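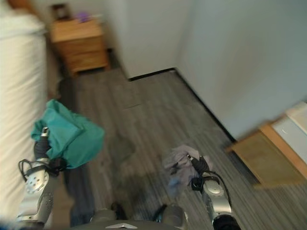

Dust, settling and sampling in furnished bedrooms
Speaker notes, Hilthorpe indoor air session
October 21, 2020

Slide 1. Title

Introduce the topic in one sentence: how settled dust gets measured in a bedroom, and why two competent people can get different results from the same floor. Say that questions can come at any point. The talk runs 15 minutes with the maths left out. The maths is in the handout.

Slide 2. What we mean by settled dust

Settled dust is the material that has come out of the air and stayed on a surface long enough to be collected. In a bedroom it is mostly textile fibre, skin flakes, tracked-in soil and a smaller share of cooking and combustion particles from the rest of the dwelling.

Coarse particles drop out within minutes of being disturbed. Fine particles can stay up for hours and are carried off by ventilation before they land. A floor sample is therefore weighted toward the coarse end. It should not be read as a record of what the occupant breathed.

Point out the two units on the slide. Loading is mass of dust per unit area. Concentration is mass of the analyte per unit mass of dust. A floor can have low loading and high concentration. Most arguments about results come down to someone quoting one and hearing the other.

Slide 3. Where dust collects

Go through the surfaces in order of disturbance.

Open floor on the walking line: low loading, high turnover.
Floor beside the bed: moderate loading, high fibre content from bedding being shaken and pulled.
Baseboard top edge: slow, steady build-up, rarely cleaned.
Top of a nightstand: moderate loading, affected by whatever is kept there.
Under the bed: highest loading, lowest turnover.

Mention that baseboards are useful because the ledge is narrow, level and at a fixed height. The colour of the ledge makes no difference to the sample, but pale dust shows up sooner on dark paint, and dark ledges tend to get wiped more often. Record the colour on the sheet.

Slide 4. Room preparation

Close the door and windows. Turn off forced air at the thermostat and note the time. Leave the bed as found. Do not straighten the bedding, as this releases more fibre than anything else in the room.

Wait 2 hours before the first sample. We tested shorter waits in September and the replicates did not agree well enough to use.

Move nothing off the nightstand until the floor samples are done. Lamps in particular should be left alone until the end. The base leaves a clean patch and it is easy to include this in the template area by mistake.

Slide 5. Wipe sampling

The Sterisach wipe is the one supplied in the kit. One wipe per template, folded inward after each pass. Three passes: side to side, top to bottom, then the perimeter. Even pressure with flat fingers. Fingertips alone will leave stripes.

The template covers 100 square centimetres. On a baseboard the template does not fit, so measure the length and depth of the ledge and calculate the area. Write both measurements down, as well as the product. We have had sheets returned with an area and no way to check it.

Change gloves between surfaces. Include one field blank per room, opened and folded in the air of the room and then bagged.

Slide 6. Vacuum sampling

Used for carpet and for mattresses. The Caminik nozzle takes a pre-weighed filter cassette. Overlapping strokes, slow, nozzle flat to the surface. Check the flow before and after. If the two readings differ by more than 7 per cent, discard the cassette and repeat on a fresh area beside the first.

Do not combine wipe and vacuum results in one table. Recovery from a hard floor by wipe is high. Recovery from carpet by vacuum depends on pile height, backing and age, and the correction factors in circulation do not agree with each other.

Slide 7. Worked case, Kushwaha units

Give the background briefly. Rental units, same floor plan, same flooring, occupied by one or two people. Kushwaha had asked for a single number per unit. We explained that a single number would hide the difference between the bed side and the open floor, and reported both.

Show the paired bars. The bed side was higher in every unit. The ratio between the two positions varied more than expected, and the likely reason is cleaning method. Units cleaned with a dry broom had more dust pushed against the baseboards. Units cleaned with a damp mop had less there and a film along the door side.

Be careful with the wording. The cleaning method was reported by the occupants. We did not observe it.

Slide 8. Sources of error

Template slip on smooth flooring. Tape two corners.
Static on the cassette during weighing. Use the ioniser and allow the balance to settle.
Humidity. Condition filters before both weighings.
Sampling after someone has sat on the bed. Restart the wait.
Labels written after leaving the room.

If time is short, cover only the first and fourth.

Slide 9. Reporting

Give loading and concentration side by side. State the surface, the area, the method and the wait time for each sample. Report blanks as measured and do not subtract them without saying so. Values under the detection limit go in as less than the limit, never as zero.

A sketch of the room with sample positions goes in the appendix. Bed, door, window and supply register are the minimum. North arrow optional.

Slide 10. Handout and questions

Handout has the field sheet, the area calculation for narrow ledges and the wipe lot numbers. Spare kits are at the registration desk and need to be signed out.

Likely question: whether a household vacuum bag can be used as a sample. Answer: for concentration, with caution. For loading, no, as the area is unknown.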